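4.2 What the prospectus claims and what the schools can show

Independent schools in our sample describe themselves in strikingly similar terms. Of the 278 prospectuses collected in July, most promise small classes, individual attention and a broad life outside lessons. We were interested in how far such promises can be checked by a parent who has only the printed booklet and an open day to go on. The short answer is not very far.

Small classes are the easiest claim to test, and even here the wording slips. Bavia College gives an average that includes sixth-form sets and one-to-one music lessons. Zein House gives a ceiling but doesn't say which years it covers. When we wrote to 50 schools asking for the figure for Year 8 mathematics, fewer than half replied, and several replies simply repeated the booklet. Gündoğdu's earlier survey met the same problem and treated silence as missing data. We are less generous. A school that advertises a number ought to be able to say where it came from.

Claims about character are harder still. "Confidence" appears in nearly every booklet, usually beside a quotation from a former pupil chosen by the school. Kaplan argues that such passages tell us something about what parents want to hear, and we agree, but that is a finding about parents. It can't be used as evidence of what the pupils gain.

The same goes for facilities. Newer booklets give a good deal of room to science and technology. The 80 booklets we coded in full seldom say how many pupils use the equipment, in which years, or for how many hours a term.

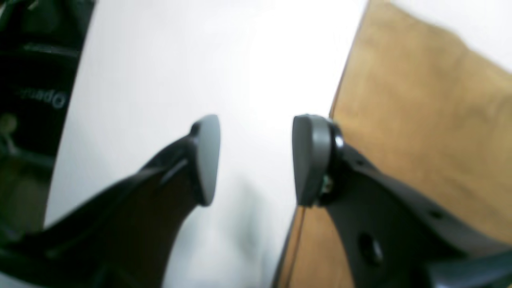 Figure 3. Two black gripper fingers, the left with a grey rubbery pad at its tip.

Vol. 12, No. 3, p. 47

Fees are another matter. Every school in the sample states them, yet the extras are scattered. At Comex School a family choosing lunches, the coach and one instrument would add 2000 pounds to the yearly bill, and we needed three separate documents to work that out. We doubt many parents manage it before paying the deposit.

Comments (3)

plitora_reader: Did you ask any state schools the same questions? Their booklets aren't much better.

M.T.: Fair on class sizes, harsh on the rest. You can't put a number on confidence and I don't see why a school should have to try.

oldgovernor: We had this argument over our own booklet - the average stayed in.

Shared 14 times

Contact the editors | © 2025 Plitora Papers in Schooling | Back to top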